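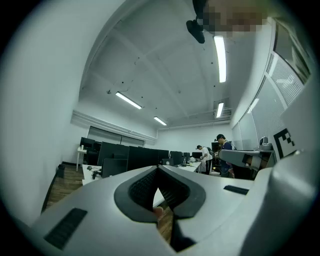
The office, with its white ceiling and structural beams.

Laptop testers wanted, Plirkton

We don't believe most of what gets printed on the side of a laptop box. "All-day battery" tends to mean a day spent with the screen turned down and the wireless off. If you have ever read a claim like that and wanted to check it yourself, we would like to hear from you.

Jotby is looking for 25 people to use a lightweight laptop as their main computer for 16 weeks, starting in May. You will keep a short weekly log covering battery life, fan noise, heat on your lap, crashes and anything else that annoys you. Praise is allowed, but we will ask you to back it up.

You should:
- live close enough to Plirkton to collect the machine and bring it back
- use a computer for at least 2 hours on a normal day
- be able to write a plain paragraph
- not work for a laptop maker or a shop that sells them

No technical background needed. People who already know which brand is best are probably wrong for this, and we say that having turned a few away last time.

The results go into the Sungate report, which has 4,000 subscribers and carries no adverts. Makers don't see your logs before they are published. There is no fee and you don't keep the laptop. We pay travel to and from our office on Panasiuk Road.

To apply, send us a few lines on the worst computer you have owned and what was wrong with it. Please leave out the CV. Applications close at noon on the last working day of the month before the trial starts.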